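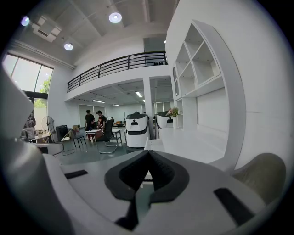
Progress note for Manuela, Larau Community Pantry, to end of December

Sorry this is short, truck's due at 2.

**Where we're at**

- 1527 hampers out the door since the grant started. Target was lower so we're ahead.
- 214 households on the books now. Most of the new ones from the Niven end.
- School breakfasts running at 5 schools. Idier Primary joined last, slow start but the kids are turning up.

**Money**

On budget except fuel. Fuel is over, will stay over. Godelieve has moved nearly $200 across from printing to cover it, let me know if that needs a form. Receipts are with Evelien Van der Linden, she'll send the lot together.

**Problems**

Cold room. Compresser failed twice, lost a pallet of yoghurt the second time. Lieven got a quote from Hassanpour Refrigeration, repair not replace. Happy to foward it. Would rather not go through another summer on it, so we may ask to shift the signage line into this. Can you tell me if that's a variation or just a phone call?

Driver roster thin over the holidays. Oğuzhan Canpolat doing double runs, can't keep asking him.

**Next**

- Cold room fixed
- Second fridge van run out to Niven, fortnightly to begin with
- Household survey, draft half done
- Finalise the labour figures you asked for, still waiting on payroll

Ring me mornings, before 10 is best.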